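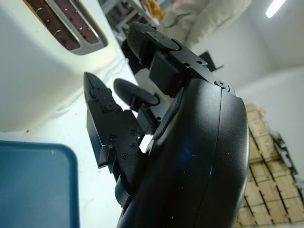 How long should you leave a sourdough starter out of the fridge before baking with it?

Overnight is enough for mine. I take it out after tea, feed it once and use it the next morning.

2/ I've kept this one going since November. It lives in an old jam jar with the lid resting on top. Don't screw the lid down, I've lost a jar that way.

3/ I keep 100 g of starter and no more. Before that I was feeding a huge tub and throwing most of it in the bin every week. Flour isn't cheap.

4/ Feed is equal weights of flour and water. I use half wholemeal, half strong white. All white works too but it's slower in my kitchen.

5/ Grey liquid on top is fine. Stir it in or pour it off. Pink or orange streaks are different – bin the lot and wash the jar properly.

6/ Someone asked about the float test. I stopped doing it. A wholemeal starter can sink and still raise a loaf. I put a rubber band round the jar at the level of the starter and look at how far past it it's gone.

7/ My usual loaf: 500 g flour, 350 g water, all but a spoonful of the starter, two teaspoons of salt. Fold it a few times in the first two hours, then leave it alone.

8/ In winter the dough needs roughly 11 hours on the worktop. In this weather I check it after five. Go by the size of the dough.

9/ Gintarė Tamošiūnaitė gave me her rye method and it's very different. No folding, straight in the tin, smooth the top with a wet spoon. She leaves it a full day before cutting. I managed until supper and it was gummy in the middle, so she's right.

10/ Going away: I left mine in the fridge for 39 days in spring without feeding it. It smelt of nail varnish remover and needed three feeds before it rose properly. Bread was normal after that.

11/ You can dry some as a backup as well. Spread it thin on baking paper, leave until it snaps, keep it in an envelope. Mine's in the drawer with the takeaway menus.

12/ Will do tins and lining next. I've got one that sticks every time whatever I put in it.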